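Household paperwork and tax records: tips for keeping on top of them

Last updated in January

Most of the trouble people have with their tax comes from the paperwork. The sums themselves are usually simple. What takes the time is finding the letter with the reference number on it, or working out which of two bank statements has the interest on it. The tips on this page are the ones we use at home, plus a few sent in by readers.

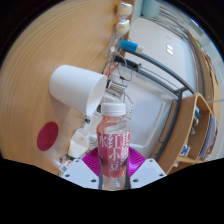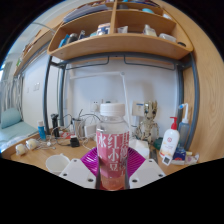

Pick one place

Choose a single drawer, box or shelf for anything to do with tax, wages, pensions and savings. Ours is a Vevholm box file that sits next to the printer. A shoebox will do the same job. Put things in it on the day they arrive, even if you haven't read them properly.

Keep the box for money papers only. Appliance manuals and school letters should live somewhere else or you will be digging through them every time.

Sort by tax year

The tax year in the UK runs from 6 April to 5 April, so a folder marked with a calendar year is no use. Label each one with both years and write the start and end dates on the front the first time you do it. A payslip dated 31 March goes in the old folder, one dated 30 April goes in the new one.

If you have a backlog, start with the current year and work backwards. Stop when you reach papers you no longer need to keep.

What to put in each folder

P60 from each job you were in at the end of the year
P45 from any job you left
P11D or a note of any benefits from work
Bank and building society interest statements
Dividend vouchers, if you have shares
Pension statements and proof of what you paid in
Gift Aid donations, with dates
Letters about your tax code
Anything to do with rent you receive

Payslips can go in too. I keep them all until the P60 has come and I have checked it against the last one of the year, then I keep only the March slip.

Receipts that fade

Till receipts are mostly printed on heat-sensitive paper. They go grey in a sunny window and blank in a plastic wallet. Photograph or scan them in the first week, then put the paper in an ordinary envelope. Don't laminate them – the heat turns the whole thing black.

I scan with Kurard on my phone, and it is good enough. Any scanning app that saves a PDF will be fine. Name the file with the date first, then the shop, then the amount, and the files will sort themselves in order. Year, month, day works best.

If a receipt has already faded, try the bank statement. It will show the date and the amount, and many shops can reprint a receipt from those two things if you ask fairly soon.

A monthly 20 minutes

Once a month, sit down for 20 minutes with the box. Open anything still sealed, throw out the envelopes and the advertising, and move the rest to the right folder. Put a tick in the corner of each paper you have dealt with. If you work for yourself, add up the month's income and expenses at the same time and write the totals on a single sheet.

I do ours at 7 in the evening after tea. Ermira Delić, who wrote in from Leicester, does hers first thing in the morning and keeps a running total in pencil inside the lid of the box. She found 72 pounds of work mileage in her first month that she had been about to leave out.

Check your tax code

Your code is on your payslip and on any notice you are sent. Look at it whenever you change jobs, start drawing a pension or lose a benefit such as a company car. If it looks wrong, ring or go online straight away. Waiting until the end of the year can mean a bill or a refund in one lump.

A few years ago my own code still had a company car in it long after I had handed back the keys. The refund came to £2,427, and I could have had it in my wages months earlier if I had looked.

Before you ring anyone

Have these on the table: your National Insurance number, your tax reference if you have one, the last letter, a pen, and paper. Write down the date, the time, who you spoke to and what was agreed. Put that sheet in the folder as well.

Passwords and logins

Don't keep the password in the box with the papers. A password manager is the best answer (we use Endosia), but a small notebook kept in another room is better than using the same word for everything. Make sure your partner or someone else you trust knows where it is.

How long to keep things

If you are an employee with simple affairs, keep papers for at least 22 months after the end of the tax year they relate to. If you are self-employed or let out property, it is at least five years after the 31 January deadline for that year. Papers about buying or improving a house or shares should stay until well after you have sold them.

Getting rid of the old ones

Shred anything with an account number, a reference or a signature. Our shredder is a small Kudo and it gets hot after a dozen or so sheets, so we do it in batches. Take out staples first if yours is a cheap one. Shredded paper can go in the compost in thin layers mixed with kitchen peelings. Check with your council before putting it in the recycling, as some won't take it loose.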